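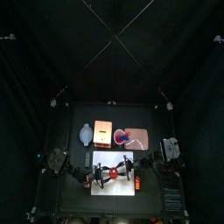
Prukeo support wrote: We'd be careful about calling it a household helper just yet. Two arms that can tidy a table on a good run will still get stuck on the next one, and handing over or sharing an object is where most of our customers come unstuck. Could you tell us what exactly stops, and whether it stops at the same point each time?

Ticket 2073
Subject: Arms fight each other when both hold the same item
Product: Prukeo bench pair, Coltau control software
Status: Closed, with one follow-up open

09:40, customer
Thanks for the quick answer, and fair point about the household bit! I do get carried away. But I've had the pair clearing a table of small things for weeks and some of it is properly good now, so forgive me.

It stops in the two-handed part. One arm alone will pick up a small item and put it down where I ask, over and over, no complaints. As soon as both grippers close on the same thing, the black bow-tie piece with the red middle for instance, the trouble starts. The lift is fine. Then I ask for a sideways move over the white tray, the left arm sets off a touch before the right, and Coltau throws "load mismatch" and freezes both. Same place nearly every time, just after the sideways move begins.

What I've tried:
Restarted everything, twice.
Swapped the left and right gripper cables. No change, so I put them back.
Slowed the move to half speed. It gets further along and then stops anyway.
Tried a soft cloth in place of the bow-tie piece. No fault at all, which surprised me.

10:25, Prukeo support
The cloth result is very useful. Cloth has slack, so a small difference between the arms gets soaked up. Anything that doesn't give will pass the difference straight to the wrists.

Please check two settings on the Coltau page called Shared Grasp:
1. Start delay, left and right.
2. Mismatch limit.
If you can, send the log from a failed run as well. Stop the run first, then export, or the last few lines get lost.

11:10, customer
Log attached. Start delay is 0 on the left and 300 ms on the right. I certainly didn't mean to set that! I think it came over with the Priedītis routine, the one for folding tea towels, which I loaded in February and have been building on ever since. With towels the second arm is meant to wait for the first.

Mismatch limit is 500. Is that high or low? The page gives no units.

11:35, Prukeo support
500 is the factory value and we'd leave it alone. You can raise it and the fault will go away, but the arms will then pull on whatever they're holding until it slips or something bends.

Set both start delays to 0, save under a new name, and power the arms off and on. Coltau reads that page only at start-up. Then please do the two-handed move without anything in the grippers, and after that with the piece.

14:05, customer
Done, in that order.

Empty grippers: lovely. They move off together and you can hear it, one note where there used to be two.

With the piece: eight good moves out of ten. I was grinning like an idiot by the fourth. The two failures were different from the old one, though. No "load mismatch", the right gripper just let its end slide out towards the finish and Coltau carried on as if it still had hold of it. That's the part that makes me think we're a fair way off the washing-up. A child would feel it going and grab again.

14:30, Prukeo support
Good progress. Sliding near the end of the move is usually the grip point. If the fingers close close to the tip of a part that flares, they can be squeezing on a slope. Try teaching both grasps slightly further in towards the middle, 3 mm to begin with, and keep the two sides even.

On noticing a slip, you're right that this version doesn't. It checks finger width when the grasp closes and again at release. There's a "hold check" option under Advanced that reads the width all the way through. It slows the move a bit.

16:50, customer
Moved both grasps in by 3 mm and turned on hold check. Twenty moves, one slip, and this time it stopped and told me! I didn't mind the slip at all after that – being told is worth a lot if you want to leave the thing working while you make a cup of tea.

For whoever finds this ticket later, my own tally of chores so far on this bench:

Putting small loose things in a tray, one arm: yes, I'd trust it.
Moving a rigid item with both arms: now yes, if I'm in the room.
Getting a toy piece out of a cup: sometimes. It depends how the piece is leaning, and the cup likes to come along too.
Picking up string: no. The fingers close and the string isn't in them.
Tea towels: slow, a bit wonky, folded.

I've got a second pair at the Hamov workshop with the same Priedītis routine on it, so I'll clear the delay there too.

17:15, Prukeo support
Please do, and keep the old file for towels. We've asked for the Shared Grasp page to show a warning when the two delays differ, and for units beside the mismatch limit. Closing this one. The string question has been opened as a follow-up under the same number. For that, please send the finger width reading with the gripper fully closed on nothing.

17:22, customer
Will do it first thing tomorrow. Left reads 0.2, I remember that much, but I never wrote down the right.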